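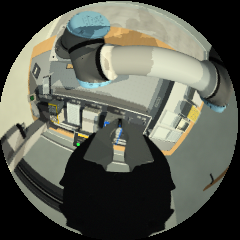 Simulated wrist view: arm, gripper and the bench with its racks and trays.

Neliten bench set – planning notes

Rendered episodes used to size a bench cell before any hardware is ordered.

Episodes: 196
Bench layouts: 9
Arms to be budgeted: 2
Quote validity: 18 weeks

Costs are kept in a separate sheet, one line per item: arm, gripper, rails, racks, trays. Draltel prices include fitting; Narketti prices do not. Spare fingers go under consumables.

Not covered: floor loading, mains supply, training. Prices were last checked in March.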